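Putting the Dishes Away Without Chipping Them

Posted 7 October 2018

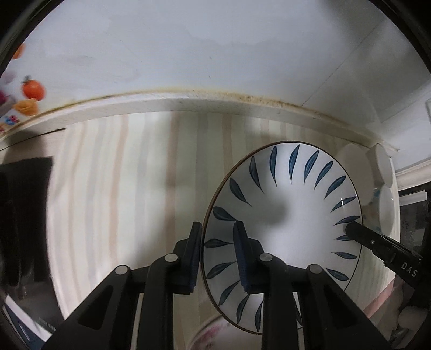

The blue leaf bowl, up on its side, with the plain white plates behind it.

I've had a thing for patterned bowls ever since my aunt gave me my first set, and I've broken more of them than I'd like to admit! Most of mine didn't go in some big dramatic crash, either. They got little nicks on the rim from being shoved in and out of a crowded cupboard, and then one February morning I cut my lip on one and decided I'd better change my ways.

So, what I do now. Plates go in first, at the back, biggest on the bottom. I keep the plain everyday ones in one pile and don't mix sizes (I used to park a salad plate under a dinner plate and the whole pile wobbled every time I shut the door). Bowls get the front of the shelf, where I can reach them without dragging anything over anything else.

Stack bowls three high, four if they're shallow. If yours have a painted pattern on the inside like the leaves on this one, put something soft between them. I cut up an old flannel sheet into squares and it cost me nothing. Paper towels are fine too, and so are coffee filters if you buy the big ones.

My neighbor Gaurav Vashisht swears by standing his bowls up on edge in a plate rack. I tried it and I like it for draining, since the water runs right out and doesn't sit in the bottom, but for storage I went back to stacking. My cupboard is only 9 inches deep and they stuck out too far.

A few other things I've picked up along the way:

Lift a bowl out, don't slide it. The unglazed ring on the foot is rough and it'll scratch whatever it's sitting on.

Gray marks inside a white bowl are usually from spoons. Baking soda and a damp cloth, a little patience, and most of them come off.

Run a fingertip gently around the rim before you put a bowl away. If you feel a rough spot, retire it to holding keys or potting soil. Mine holds clothespins and I'm still fond of it.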